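Open day at the Hurex works, Tinderbridge
January 28, 2023

The flyer said doors at nine, and the doors were indeed at nine, though they stayed shut until twenty past. By then the line ran back to the bus shelter and people had started eating the sandwiches they'd packed for lunch. I had eaten mine on the bus.

Hurex makes flooring. If you have walked across a gym or a library in this part of the state you have probably scuffed some of it. The tour costs 7 dollars, which buys you a sticker, a hairnet and a pair of earplugs, and you have to give back the hairnet.

We started in the drying hall, a long brick shed that smells like a pencil case. Boards stay in there for 93 days. Our guide was very firm on the number and a little hurt when a man behind me asked what happens on day 94. Next came the saw line, which is as loud as you'd hope, and then the grading tables, where boards with too many knots are set aside and sold under the name Kultham at a higher price. Rustic, you see.

I liked the pattern room best. It has 80 drawers of old samples and you're allowed to open any of them. I found a strip of herringbone the color of weak tea and would have happily stayed until closing, but the group was moving and I had the slow knees of the party. 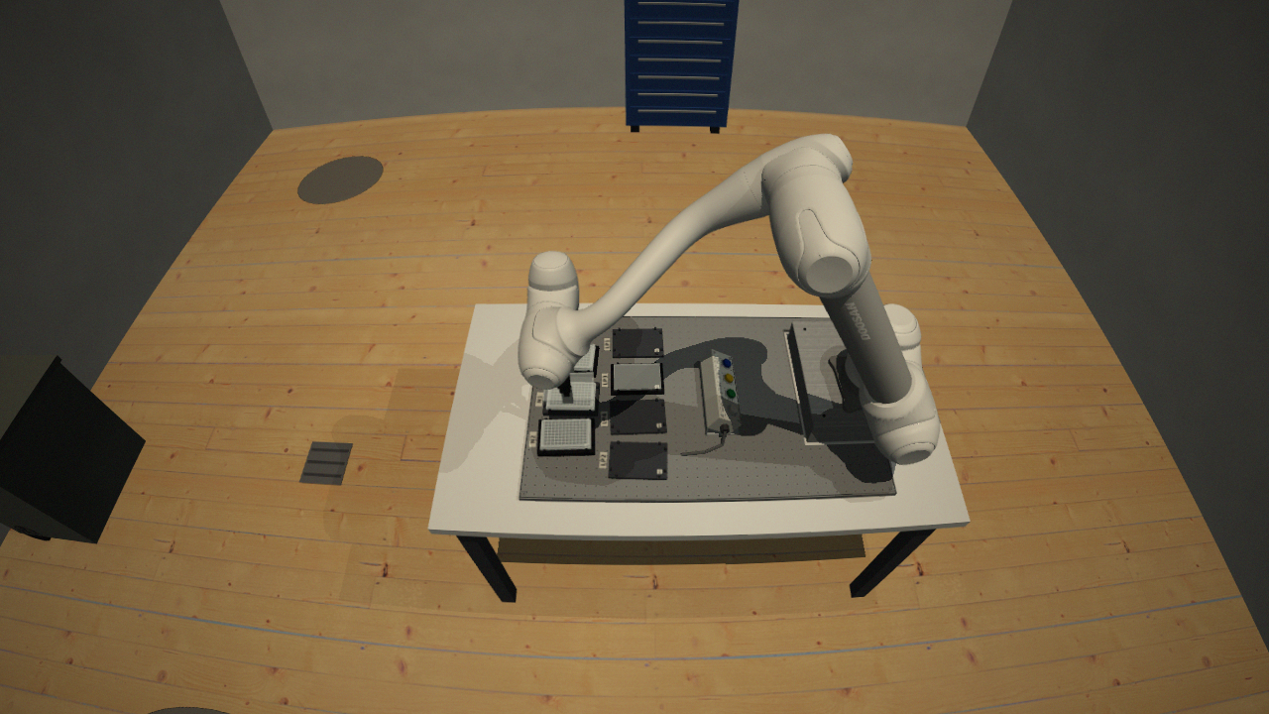
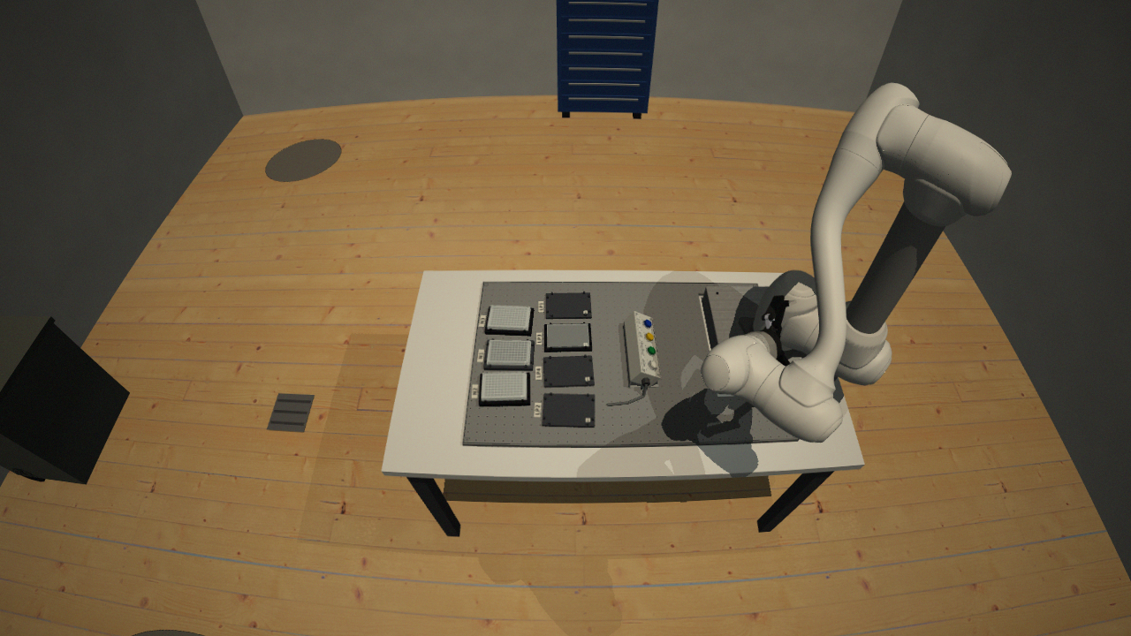
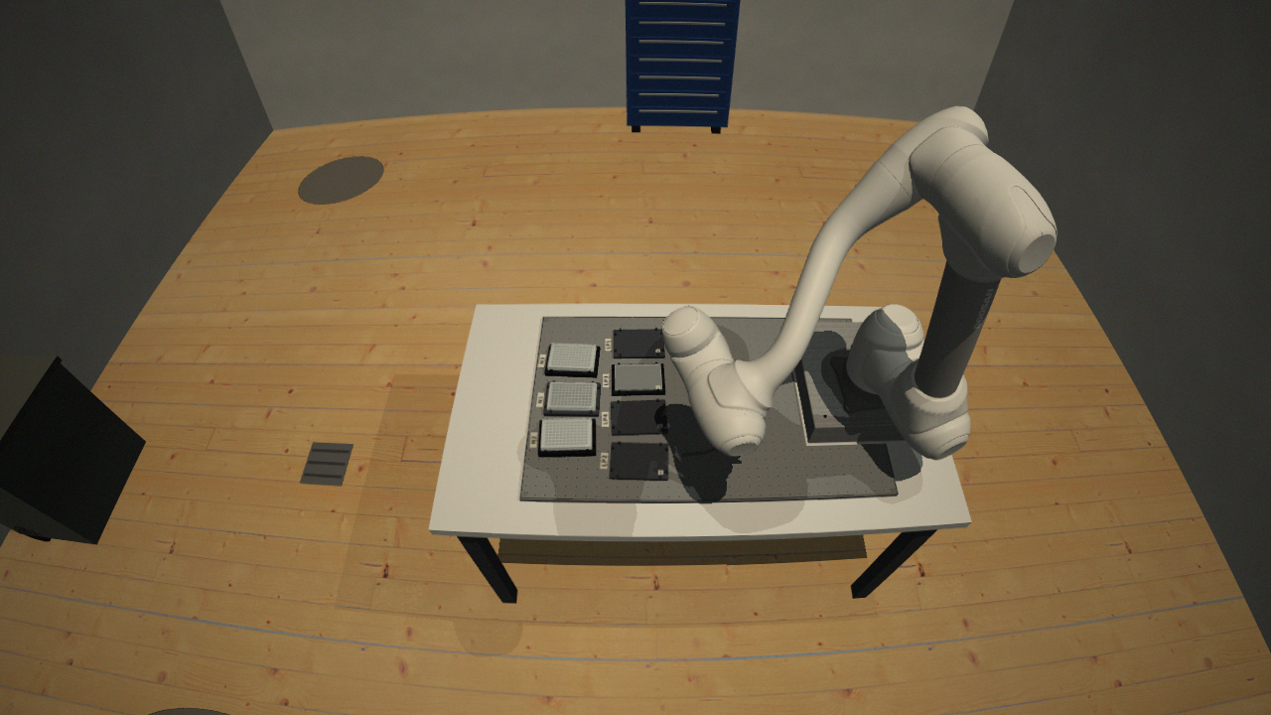
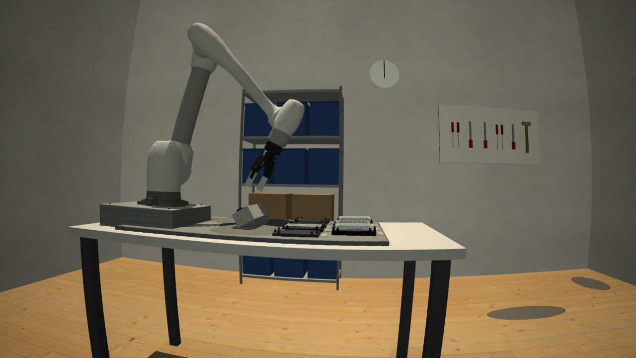
Light wood planks, gray walls, white arm.

Lunch was in the canteen, run for the day by Filali, the bakery from the square. Their cheese pie is excellent and there were 6 of them for the entire line. I had soup.

The afternoon talk covered the history of the works, including the flood, the other flood, and a merger that took longer to explain than both. There were slides. The heating in that room is either off or tropical, so sit near the door.

The shop is at the end, naturally. I came away with a tin of floor wax — I have carpet — and an offcut that now keeps my kitchen window open. They're doing it again in September. Go early, head for the pies first, and wear shoes you don't mind getting sawdust in. Parking is free behind the old weighbridge, if you can find the weighbridge.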